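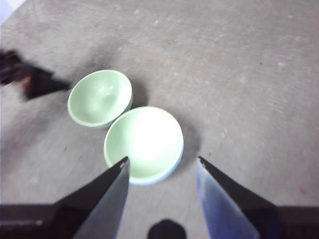
I have been making congee every cold morning since January and I'm still not tired of it! It's rice and water, cooked until the rice gives up, and somehow I went most of my adult life thinking it was food for sick people. My old roommate Toàn Lại set me straight (his family calls it cháo, and he has opinions about it). Two of us eat it at our house, so out come the two pale mint-green bowls, and whichever one gets the bigger scoop of ginger is mine.

The basic pot goes like this. One cup of jasmine rice, rinsed, then nine cups of water and a good pinch of salt. Bring it up to a boil, stir the bottom well, turn it down as low as your stove will go, and leave the lid open a crack. Mine takes 60 minutes. Stir it every so often, more toward the end when it wants to stick. If it looks like soup at the halfway point, keep going. I panicked the first time and threw in more rice, and we had enough to feed all of Plusville.

The freezer trick changed everything for me. Rinse the rice, drain it, put it in a bag and freeze it overnight. The grains crack as they freeze, and the next morning they fall apart in 20 minutes of simmering. Twenty! On a work day! I keep a few bags in there now, next to the peas.

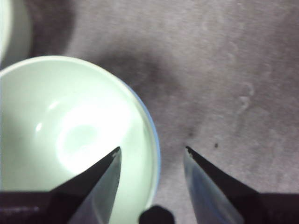

One of my favorite breakfast bowls, shiny inside and with that thin blue band at the rim.

Now the toppings – this is where I get carried away. My everyday mix is ginger cut into very thin matchsticks, green onion, white pepper and a spoonful of soy sauce. On weekends I fry shallots slowly in plenty of oil until they're golden, and I save the oil in a jar because it's good on eggs, noodles, potatoes, pretty much anything. A soft-boiled egg is great too. So is leftover roast chicken, pulled into shreds and stirred in for the last couple of minutes so it warms through.

Anju Shukla wrote to me after my last rice post to say I should try it with cumin seeds and a bit of turmeric fried in ghee, closer to the soft khichdi she grew up with. I left out the lentils, so it wasn't the real thing, but wow. I had it for lunch and then again for supper. Anju, please send more ideas!

A few things I've tried that I won't do again: brown rice (took forever and stayed chewy), bouillon cubes from the start (much too salty once it cooks down), and cheddar. I don't want to talk about the cheddar.

Leftovers set up like pudding in the fridge. Add a splash of water, break it up with a fork and heat it gently, stirring, and it comes right back. It keeps for three days at our place, though it has only lasted that long once.

Next I want to try a sweet one with coconut milk and sliced banana. If you make one already, tell me in the comments how much sugar you use – I have a bag of rice in the freezer ready to go.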